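Lindau portable PA: a year of school concerts

Posted Sun 13 September in Gear and Staging

Our school hall holds 200 people on stackable chairs, plus whoever is standing at the back near the canteen door. For a long time the sound in there came from a pair of ceiling speakers put in for assemblies. They were fine for reading out bus changes. They were no good for a Year 5 choir with a backing track, and parents told us so every year.

We bought the Lindau portable PA before last December's presentation night and have used it for most things since: the end-of-year concert, two assemblies with guest speakers, the autumn music afternoon, the dance showcase and a trivia night. I have had enough time with it now to say what it does well and what it doesn't.

What you get

The kit is a powered subwoofer that sits on the floor, a column speaker that slots into the top of it in sections, a power lead, and a padded bag for the column. The sub doesn't come with a cover. We paid $599 on special. The mixer is built into the back of the sub, with inputs for microphones and a pair for a laptop or phone. There is Bluetooth as well.

No microphones are included. We already had some, so this didn't bother us, but if you are starting from nothing you will need to add them to your budget, along with leads and stands.

The manual is a fold-out sheet. It has a decent diagram of the back panel and very little else. I found out how to pair the Bluetooth by holding buttons down until something flashed.

Setting up

One adult can set it up. The sub is heavy but has a handle on each side, and the column pieces click together without tools. From the storeroom to making noise takes me less time than putting out the chairs.

The top section of the column is stiff going in. Line up the pins before you push, and push straight down. One of our Year 6 helpers tried to twist it, and there is now a small chip in the plastic at the joint. It still works.

I would put it to one side of the stage and a step in front of the microphones. Column speakers are supposed to be forgiving about feedback and this one mostly is, but in our hall, with a hard floor and brick on both sides, you can't stand a child with a microphone directly in front of it and expect peace. We put a cross of tape on the floor now and tell the performers to stay behind it.

Sound for speech

This is the best thing about it. The principal's welcome could be heard at the back wall without being loud at the front. At presentation night there is a long stretch of names being read, and for the first time I didn't have grandparents asking me afterwards who had won what.

There is a switch on the first two inputs marked Voice. Leave it on. With it off, speech gets boomy, particularly for anyone who holds the microphone close. Small children do the opposite and hold it down near their belt, and no switch will fix that. Put the microphone on a stand for the younger classes.

Sound for music

Backing tracks sound good. There is plenty of bass for a dance item and it can be turned down separately, which you will want to do if the stage floor is hollow like ours. With the sub beside the stage, at the level it came set to, the whole front edge of the stage hummed. We moved it onto the hall floor and turned the bass knob back to the first mark.

The choir was harder. We used two microphones on tall stands, pointed down at the front and back rows, and had to keep the level lower than I would have liked. You can hear the choir better than you could with nothing, but don't expect it to sound like a recording. I don't think that is a fault of the Lindau. Our old system would have squealed long before that point.

For the ukulele group we gave up on microphones and let them play as they were, with one voice microphone for the singer. That was the right call and we will do it again.
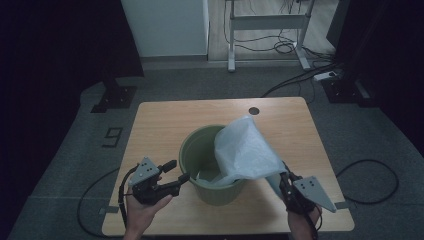 J. Quispe
Music and drama teacher, Mondville Primary School

The Bluetooth

I don't trust it for a performance. It paired with my phone easily and sounded fine in rehearsal. At the dance showcase it dropped out twice with a full hall, once in the middle of the Year 2 item. The children kept going, and got a big cheer for it, but I went and found a cable at interval and we used that for the second half with no trouble.

The other problem is that it will accept any device when it isn't already connected to one. During an assembly a phone somewhere in the room connected and we all heard a few seconds of a football podcast. There is a way to turn Bluetooth off completely -- hold the button until the light goes out -- and it should be done every time you aren't using it. The sheet doesn't mention this.

Compared with the Silimar

Before buying, we borrowed a Silimar system from another school for a weekend. It is the more traditional kind, with two speakers on tripods and a separate mixer in a box. It was louder than the Lindau and it covered the corners of the hall more evenly. If you run outdoor events, such as a fete or a sports day, I would choose the Silimar.

Against that, it needs a lead running to each side of the hall, and those leads have to be taped down wherever people walk. The tripods take up room on both sides of the stage, just where our children line up to come on. It also took two of us to lift the speakers onto the stands. With mostly one teacher doing setup at lunchtime, the Lindau suits us better.

The Silimar mixer has proper sliders and a separate knob for everything. The Lindau has small knobs on the back of the sub, close to the floor, so whoever is running sound has to crouch behind it and can't see the audience. I have ended up sitting on a low PE bench next to it for entire concerts. A remote or an app would have been a real help. There is neither.

Reliability

One fault so far. In May the third input started crackling whenever the lead was touched. The shop took the sub back and returned it repaired within the fortnight, under warranty, with no argument. We had to get it there and back ourselves. It has been fine since.

The power light is very bright and blue. In a blackout it lights up the side of the stage. I cover it with a bit of black tape.

The fans in the amplifier can be heard if you sit next to it in silence, but not from the seats.

How we paid for it

A few people at other schools have asked. The December concert took $3,421 in tickets, supper and raffle, and the PA came out of that after the fact, with the parents' group covering the cost up front. The rest went to choir shirts and the bus to the regional festival. If you are going to your own parents' group for money, I would suggest taking the bad sound to them, in person. We played a short video from the year before, shot from the back row, and you couldn't make out a word. There wasn't much discussion after that.

We also had a quote for a fixed system with installed speakers and a wall panel. It was well over $2,000 before the electrician, and it would have stayed in the hall. The Lindau has been to the library, the undercover area and the infants' building.

Things to buy with it

A long audio cable for the laptop, longer than you think. Ours wasn't long enough to reach the desk and we bought another.

A cover for the sub. The corners mark easily and ours lives in a storeroom with the sports gear.

Black tape, for the light and for leads.

A spare microphone lead. One will fail on the night.

Would I buy it again

Yes, for a hall of our size with one person setting up. Speech is clear, dance tracks have some weight to them, and it fits in the back of a small hatchback with the seats down. I would want better Bluetooth and some way of adjusting it from the middle of the room.

For anything much bigger than our hall, or for regular outdoor use, look at something with two speakers. If your concerts are mainly a choir or a band with no backing tracks, spend less on the speaker and more on microphones.

Our next concert is the Year 6 musical in Term 4, with six children needing headset microphones at once. The Lindau doesn't have enough inputs for that, so we will be hiring a small mixer and running it into the back. I will add a note to this review once we have tried it.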